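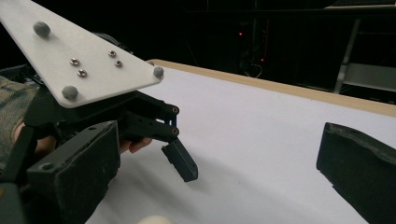

*Hand unit over the paper-covered table, jaws open, three tracking markers on the top plate.*

I spent most of March comparing two hand-held grippers for recording grasp demonstrations. One is the Kistetel, a parallel-jaw unit with a marker plate on top. The other is the Risau, which has no markers and estimates its pose from its own camera. Both close on a manual trigger, and both log to the same Kindley controller, so the timestamps are comparable.

## Tracking

The Kistetel plate carries three gray spheres in a triangle. Three is the minimum for a full pose, so losing one to the operator's shoulder means losing the sample. I logged 500 grasps per unit. The Kistetel dropped tracking in 122 of them, nearly all with the wrist rolled toward the operator. Moving one ceiling camera fixed the worst of it, but I did not rerun the set.

The Risau never dropped out completely. It drifted. Over plain white paper it has very little texture to hold on to, and by the end of a long take the reported height could be several millimeters off. Taping a printed pattern along the table edge helped. I would still not trust it for small parts.

## Jaws

Small round parts are the hard case on both units. Wide jaws hide the object from the wrist camera just before contact, and the last stretch of the approach is done by feel. The textured face on the Kistetel holds well once closed. I tried smooth pads for one afternoon and went back.

Check the plate nuts before each session. Mine worked loose once — the pose shifted by a degree or so and I blamed the calibration for an hour.

## Controller

The Kindley box writes one file per take and names it by counter. Mine is at 1,435, including tests. Jaw width is sampled more slowly than pose, so I interpolate width afterward. The Lie firmware branch is supposed to sample both at the same rate, but it would not detect the Risau at all, and I rolled it back.

For now the Kistetel stays on the bench and the Risau goes in the bag for work in rooms without ceiling cameras. Next I want to try a fourth marker on a short offset arm, if the plate has enough stiffness to carry it.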